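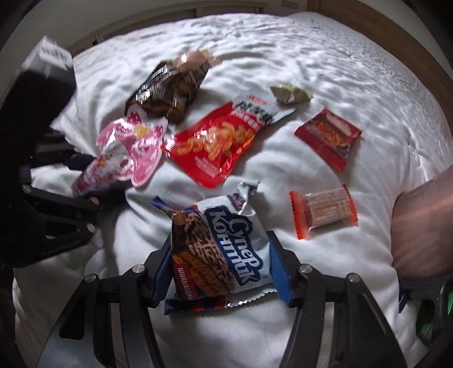
Josphat Athumani has managed the residential wing at Trirusham College for 10 years, and he maintains that the end of a study weekend can be judged by the state of the beds. "Students eat where they sit, and in a small room they sit on the bed," he said. "The wrappers stay on the sheet until somebody decides otherwise."

Mr Athumani spoke to the college newsletter in September, ahead of the changes to room care that will apply to all 60 rooms in the wing. Residents will be asked to clear food packaging from bedding before linen is collected. The laundry contractor, Hirnis, has returned several loads this year with pieces of foil and plastic caught in the pillowcases.

The variety of packaging reflects the wing itself. Residents receive parcels from home, and it is common to find a chocolate biscuit wrapper lettered in Russian beside a bag of puffed snacks labelled in Chinese. "I have learned a good deal about confectionery," Mr Athumani said. "I can't read most of it, but I know which ones leave crumbs."

Ruairi Buchanan, a second-year resident and floor representative, supports the new arrangement, though he asked that it be applied with some patience. "People share what they're sent. You'll have 5 of us in one room trying everything, and it's one of the better parts of living here – I wouldn't want anyone to feel they're in trouble over a lolly wrapper."

Both men favour a simple routine. Wrappers are picked up first, one at a time, and the sheet is then gathered by its corners and shaken out over the bin. Torn packets should be checked for anything left inside. Small twists of foil are easily missed in the folds of a white sheet, Mr Buchanan noted, and tend to be found later with a bare foot.

Bins with lids will be placed on the Gerport side of the building before the next linen collection.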